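Pince Mastorus P2 : trois mois sur un poste de tri

Note : 3,5/5

Configuration testée : pince à deux doigts Mastorus P2, contrôleur Pemard, atelier de conditionnement Keogh à Prallholm. Poste de tri de petites pièces longues, de bac à bac, en deux équipes.

Installation
Mécanique montée en une matinée. Le paramétrage du contrôleur a pris nettement plus de temps : la documentation de Pemard décrit la version précédente du menu d'effort, et les unités ont changé entre les deux. Prévoir un technicien à demeure les premiers jours.

Performances
Le poste traite 300 pièces à l'heure en régime établi, contre 400 pour un opérateur entraîné en début d'équipe. L'écart se réduit en fin de poste, la cadence manuelle baissant alors que celle de la pince reste constante. Taux de prise au premier essai : 98 % sur pièces rigides de section régulière. Sur pièces fines posées presque parallèles, le réglage d'ouverture devient critique, et il faut reprendre l'apprentissage à chaque changement de référence.

Effets sur le poste
Deux opérateurs se relayaient au tri. Un seul surveille désormais trois postes, l'autre est passé au contrôle final. Les gestes répétitifs du poignet ont disparu, les interruptions ont augmenté : acquittement des défauts, remise en place des bacs, nettoyage des doigts. Delwyn McAlister, cheffe d'équipe, a demandé que ces tâches figurent dans la fiche de poste et dans la classification. La demande a abouti en août, après que la formation de 48 heures a été ouverte à toute l'équipe.

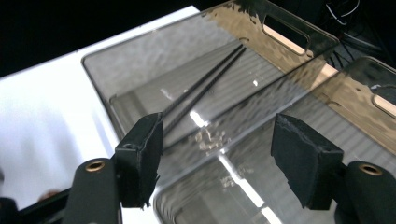
Le choix des bacs pèse davantage que prévu. Les modèles transparents permettent un contrôle visuel rapide par l'opérateur, mais les reflets sur les parois perturbent la détection. Un éclairage diffus a corrigé une partie du problème. L'usure des patins reste à surveiller ; leur remplacement impose un nouveau calibrage du zéro.

Points forts : répétabilité, faible bruit, arrêt d'urgence bien placé.
Points faibles : documentation, prix des patins, journal de défauts illisible sans l'outil Pemard.

À réserver aux flux stables. Pour des séries courtes, le tri manuel reste plus rapide, réglages compris.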